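**Vamstead robotics club — basket task, anyone got the wrist cam working??**

**netis_lurker**
ok so second year team, club project, pick and place. arm has to get fruit into a basket and then shift the basket. demo is end of August 2025 and we are at 39 good episodes out of the 500 we said we'd record. Not great.

Main problem is the wrist camera. Head cam policy sort of goes where it should. Soon as I add the wrist view it gets worse, not better. Dumped some wrist views from the runs and a lot of them look like this

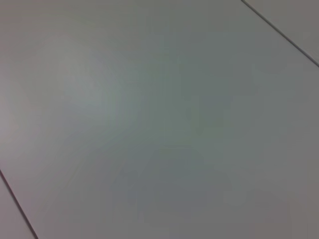 Training is on the lab desktop, batch size whatever fit, no augmentation yet. Loss goes down fine so I don't think it's a code bug. But if the wrist view is pale gray, one soft glare patch and a couple of thin dark seams, what is the net suposed to learn from that? No fruit, no basket, nothing to aim at. Do I drop those or leave them in?

**gearstripper**
leave them in. your arm is going to see blank stuff at demo time too. if you only train on the pretty ones it'll freak out the first time it looks at nothing

**Jundale_B**
Disagree. We kept everything last year at Jundale and the policy learned to hover. Just hover. Cut the dead stretches at the start of each episode, keep the rest. Got us from 2 successes in a row to 5.

**gearstripper**
that's trimming idle time tho, different thing. blank view while the arm is MOVING is still data

**Jundale_B**
ok fair, moving ones can stay. Idle ones go.

**netis_lurker**
will try both I guess. Training takes all night so don't hold your breath

Other question, basket part. We've been gripping it by the side and I can't tell if that's dumb. Head view from one run, gripper on the left side, pear still out on the table next to the basket

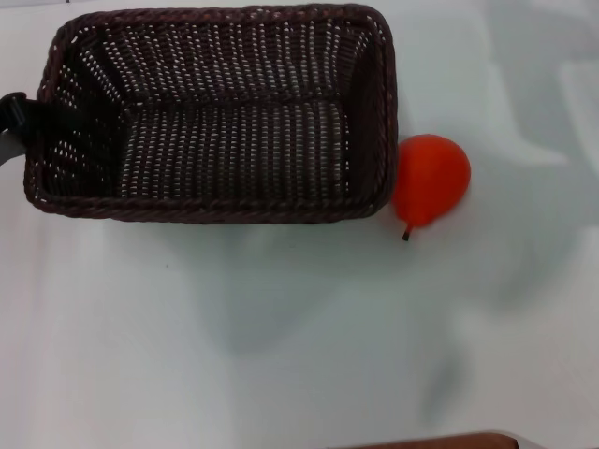 gearstripper says side grip is asking for trouble — one arm on one edge and the whole thing wants to twist as soon as there's weight in it. Two arms or push it, don't lift.

**vermeulen_fan39**
pushing is boring and the judges know it. Vermeulen Cup rules last time gave extra for a lift. read the sheet

**gearstripper**
extra for a lift that doesn't dump the fruit. read the whole sheet

**vermeulen_fan39**
lol ok. still say lift. Just keep the grip near the middle of the side, not by the corner. And slow your close down, half speed on the last bit

**netis_lurker**
our rules are not the Vermeulen ones btw, it's an internal demo. Lift counts same as push. So maybe push first, lift if there's time?

**Jundale_B**
Push first. Get something that works on paper, then get fancy. Also how are you placing the basket between episodes? Same spot every time?

**netis_lurker**
no, we turn it a bit and move it. Fruit too. Probaly not enough. One with the basket on the diagonal: 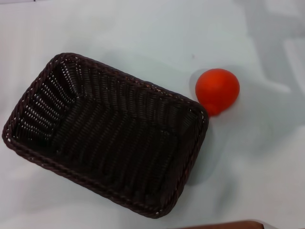 *Basket turned, red one up by the corner. Nothing inside.*

I like the diagonal ones for variety but the teleop is a pain, wrist joint runs out of room and I end up redoing half of them. And with the fruit that close to the rim I'm scared to go in, fingers are fat.

**Jundale_B**
Diagonals are worth it. Straight ones only and it'll fail the minute someone bumps the table. For the fruit near the rim come in from the far side, open wide, don't go straight down.

**gearstripper**
agree w Jundale for once. but don't make every one hard, mix it. and write down the basket angle for each episode, even rough. you'll want it when you're working out which ones fail

**netis_lurker**
we have not been writing anything down

**gearstripper**
…

**vermeulen_fan39**
we didn't either until June and then had to rewatch all of it. spreadsheet. episode number, angle, which fruit, did it go in. do it tonight

**netis_lurker**
ok starting one. Columns are those plus who was driving, bc my runs are way jerkier than everyone elses. Also gonna log the table shadows, they move when the arms move and the head cam picks them up. Is that a problem or do I ignore it

**Jundale_B**
Ignore for now. Turn on brightness jitter and see. If it starts reaching for shadows come back and post

**netis_lurker**
k. training the trimmed set now, will post numbers when it's done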